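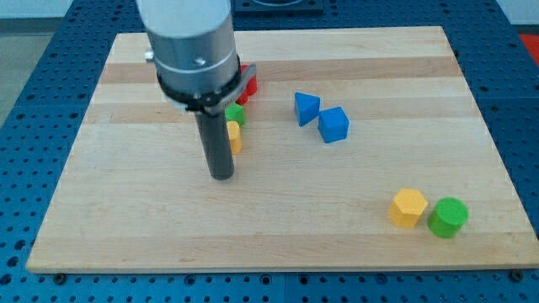 Figure 3. Arm at the practice board, with the rod tip just above the wood and colored blocks in three groups.

4.2 Changes in the sorting work

Before the arms were installed, each sorter at the Hillwood site handled a tray from start to finish. Parts were picked out by shape and size, grouped, and pushed to the packing side. After January, the grouping step moved to the arms, and the sorters took over setup, checking and correction. Practice boards like the one in Figure 3 are used to teach this new part of the job. The blocks differ in color, shape and size, and a trainee has to say which of them belong together before the arm is given its next move.

We interviewed 16 sorters and went through 888 entries in the shift log. Of these entries, 81 recorded a stop called by a worker. Most of the stops concerned parts standing close to the tool, where a push meant for one part could also shift its neighbor. Sorters told us they had learned to watch the gaps between parts and paid less attention to the arm itself.

The work is lighter on the hands, and nearly everyone we spoke to mentioned this first. Opinions on the rest were mixed. Märta Sjögren, a shift lead, said that new staff now learn to correct a tray before they have ever sorted one, and that this shows when the line is down and trays must be done by hand. Nhyira Adjei liked the checking work but found the waiting tiring – "you are standing there for the one time it goes wrong."

Pay grades did not change during the study, although the written duties did. Two sorters asked for the correction work to be listed as a separate skill. The request was still open when our visits ended, and we return to it in Section 5.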